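Minimum order on furniture leg hardware
Trade Sourcing Board > Furniture Parts and Fittings
Started August 26, 2021

bbenavides
I run a small shop that builds desks and benches. I need screw-on steel table legs, black powder coat, with the mounting plate already welded. Soomro quoted me a minimum of 4000 pieces. I go through 400 in a good year. Is there anyone who sells smaller lots without doubling the price?

lcrenshaw
Soomro will come down if you take a stock size. The big minimum is for custom plates. Ask for their standard hole pattern and see what they say.

Imani A.
I asked for the standard pattern in June and got the same minimum. Ended up with Drirer. They took an order for 400 legs in two heights. Paint was fine. Delivery took up to 2 months, so plan for that.

bbenavides
Two months I can live with. Did they charge for samples?

Imani A.
Yes, samples plus freight. They took the sample cost off the invoice when I ordered.
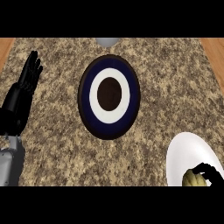
I would still pay for samples every time. My first pair had plates that were thinner than the drawing. I sent them the measurements and the next pair was right. Get the plate thickness written on the order and not only in the email.

ddunleavy
I disagree on Drirer. Mine came with the leveling feet in a separate bag and the threads did not match. They offered a credit on the next order, which did me no good as I wasn't placing one. I buy from Jusport now. Higher price per leg, but they keep stock in this country and I can send things back.

lcrenshaw
Jusport is a reseller. You are paying for the same legs with a markup.

ddunleavy
Maybe so. I have had no bad threads from them.

Desmond D.
Check what the freight is quoted to. Mine was quoted to the port only, and trucking cost more than I had saved. Ask for a price to your door.

bbenavides
Thanks. I will get samples from Drirer and Jusport and compare the plates. Has anyone used Fliker for the leveling feet?

Desmond D.
Only the plastic ones. They hold up on carpet. I would get steel for a bench.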